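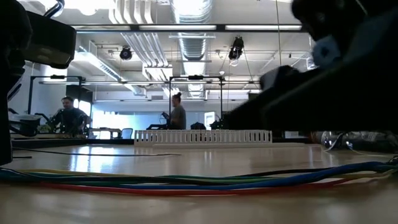

Keeping a small clay corner going: reclaim, sponges, tools and glaze buckets

These started as notes taped up over my sink in Plistgate, and they've grown every September, when people come back to clay after a summer away and ask me the same very reasonable things. I make mostly bowls and lidded jars, in stoneware, on a wheel that is older than my marriage, so take everything with that in mind. If you hand-build, or work in porcelain, some of it will need bending a little to suit you.

Saving your scraps

Let your trimmings dry out completely before you put them in water. I know it feels backward (surely damp clay is halfway there already?), but leathery lumps sit in a bucket for weeks and stay stubborn in the middle, while bone-dry scraps fall apart by themselves in an afternoon. Spread them on an old baking tray, leave them until they look pale all the way through, and then tip them into the bucket and pour in enough water to cover. Don't stir! Stirring just makes a skin of slip around the bits that haven't soaked yet. Leave it overnight and pour off whatever clear water is standing on top in the morning.

For drying the slurry back out I use a plaster slab, and if you have one, please treat it gently. Scrape it with a soft rubber rib and never with anything metal. A crumb of plaster in your clay can pop a piece off the side of a finished pot months after it's been fired, and you'll find the little white speck at the bottom of the crater and feel sick about it. If your slab has gone chalky at the corners, retire it. An old pillowcase filled with slurry and hung over a tub will do the job too, only slower.

Keep your colors apart. One bucket for white clay, one for dark, and a third for "I have no idea," which I wedge up for test tiles and for children.

Weighing out

I weigh my clay before a throwing session, all of it, even when I'm only making a few pieces. My cereal bowls start at 680 grams and my soup bowls at 800, and writing the number on a scrap of tape and sticking it to the finished bowl's board means that I can make a matching one next spring when somebody drops theirs. Weigh after wedging, pat each piece into a ball, and keep the balls under a sheet of dry-cleaning plastic with the edges tucked in.

If the scale gets clay on it, and it will, slip it inside a clear freezer bag before you start and throw the bag in the wash-up bucket afterward. I went through two scales before I thought of that.

Sponges

Buy the big cheap ones and cut them up with a bread knife while they're dry. A piece the size of an egg is right for the inside of a bowl. I'm fond of the round ones from Mimik, which hold their shape, but a car-washing sponge works very nicely and you won't mind losing it in the reclaim. Rinse your sponges in the dirty bucket first, then in the clean one, squeeze them flat and stand them on edge to dry. One that's left wet in a closed tub will smell like a pond by the end of the week, and no amount of dish soap brings it back. 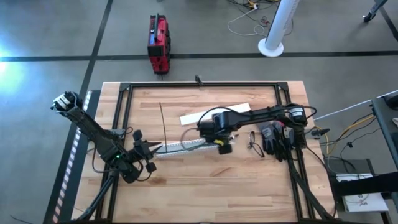 TOOLS AND BRUSHES

Jouko Lappalainen, who taught me to trim and whose patience I tested badly, had a rule that steel and water could meet but not stay the night together. So I dry my loop tools on a rag before I go in for supper, and once in a while I rub the blades with a drop of mineral oil. Wipe it off again before you trim.

Sharpen them, too! A dull loop chatters, and you end up with those ripples across the foot that you tell everybody were on purpose. A small round file run along the outside bevel, always in one direction, is plenty. For wooden ribs, 800 grit paper and a little water takes off the fuzz that comes up when they've been soaked, and then a wipe of walnut oil if you have some in the kitchen.

Glaze brushes should be washed in warm water until it runs clear from the heel of the brush, up by the metal, where the glaze likes to hide. Shape the tip with your fingers and lay them flat. Keep a separate brush for wax and mark its handle with something loud, red nail polish in my case, because one careless dip and that brush is a wax brush forever.

GLAZE BUCKETS

Stir from the bottom, then stir again, then go and answer the phone and come back and stir a third time. Most of the patchy pots I've been shown over the years came out of a bucket with a good two inches of the recipe still sitting on the floor of it. If a glaze settles like concrete between uses, pour the liquid off into a second bucket, break up the cake with a paint scraper, and add the liquid back a cup at a time. Put it through a sieve after that.

Write the name on the bucket and the lid both. Lids wander. I also keep a dab of each glaze fired on a tile and wired to the handle, along with the test number from my book. I'm up to 797 in the book now and couldn't tell you what half of them looked like without the tile.

Wear your mask for mixing anything dry, and clean up with a wet sponge. Brooms only put the dust up where you'll breathe it.

A NOTE ON LIDS

Dry them on the jar and bisque them on the jar, with a strip of newspaper between if they seem inclined to grab. They'll shrink and warp together that way and still fit when they come out. Before the glaze firing, wax both edges where they touch, and wipe the wax line with a damp sponge after dipping, going round it twice.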